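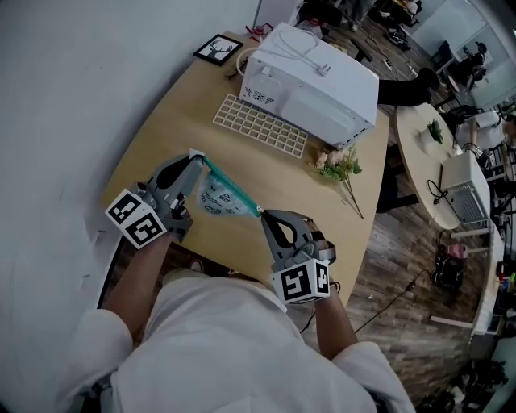 A drawstring bag held with its cord stretched taut, with a grid tray and a sprig of artificial flowers on the table.

Packing Small Household Items in Drawstring Bags

Residents moving between units at Vostville are asked to pack small loose items in drawstring bags before placing them in cartons. Bags keep light decorations clean and prevent them from settling under heavier goods. The following procedure applies to all moves within the Koster and Mavberg buildings.

Before you begin

Clear a working space on a table of comfortable height. Move small appliances to the back and coil their power cords. Microwave ovens travel in their own cartons and should not be packed with decorations. Potted plants are carried by hand.

You will need:
Translucent drawstring bags
Labels and a marker
Tissue paper
One carton for every 12 filled bags

Procedure

1. Sort the items by type. Artificial flowers, picture frames and desk trays should be packed in separate bags.

2. Take one bag and draw the cord through until an equal length shows on each side. Hold the cord with both hands and pull gently outward. Check for knots or frayed sections, and set aside any bag with a damaged cord.

3. Loosen the cord and open the mouth of the bag fully. Fold the top edge outward if the item is wide.

4. Insert artificial flowers stem first. Do not bend the stem to make it fit; select a longer bag instead. Wrap frames in tissue paper and place them flat. The weight of a filled bag must not exceed 500 grams.

5. Press out excess air, leaving 3 inches free below the cord. Draw the bag closed and tie a single bow.

6. Attach a label showing the unit number and the room. Place the bag upright in the carton.

Storage and returns

Cartons may be left in the Viduvham storage room, Bay 71, until the day of the move. Empty bags in good condition should be folded flat and returned to the same bay. Requests for additional bags may be made at the Koster front desk.

Page last reviewed Thu 30 December. The next review is scheduled for September.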